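Home | Journal | Rooms | Archive | Contact

The Round Table at Trurnlow: Notes on a Shared Room

Last updated: March

Readers of this journal will recall that the ground-floor room at Trurnlow was opened for general use last autumn. I have since been asked by several correspondents to set down how the room is furnished, and in particular how the refreshment table is managed. The following remarks are my own and do not bind the other tenants.

The table itself is round, in a light wood with a visible grain. It was acquired from Nowicki for 82 dollars, delivery included, and has given no cause for complaint. Paper cups and drinking straws are the only tableware provided. Glassware was discontinued in the second month of the tenancy, following a discussion with Nikola Duda that I shall not repeat here.

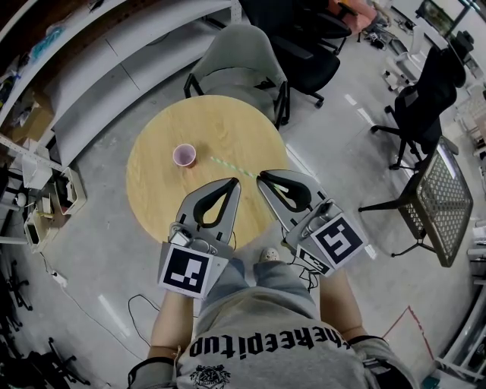 The round table, with a pink paper cup and a green and white striped straw.

Seating remains a mixed matter. The light gray upholstered chair was given by Eero Lahtinen, who also parted with the one with the salmon-pink cushion. Office chairs may be moved freely within the room and should be returned before 6 p.m. I continue to hold that the upholstered chair is the most suitable for reading, although Glória Teixeira has put forward a reasonable case for the black mesh one.

Storage was addressed during the winter. Metal shelving was selected over closed cabinets, as members wished to see what was on hand. The total expenditure was 187 dollars, and assembly required 2 evenings. Most of the shelves in the tall unit have been kept clear, and it is requested that they remain so until labels have been agreed upon.

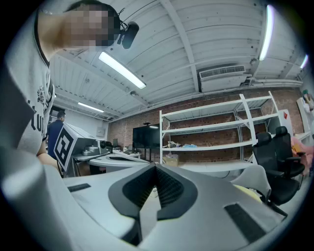
Tall white shelving against the brick wall, with the air-conditioning unit overhead.

The brick was left unpainted at my request. A proposal to cover it in white was considered and declined - the ceiling is white already, and the red-brown wall gives the room some warmth in the darker months. The matter of a second table will be taken up in a later entry, once the measurements have been received.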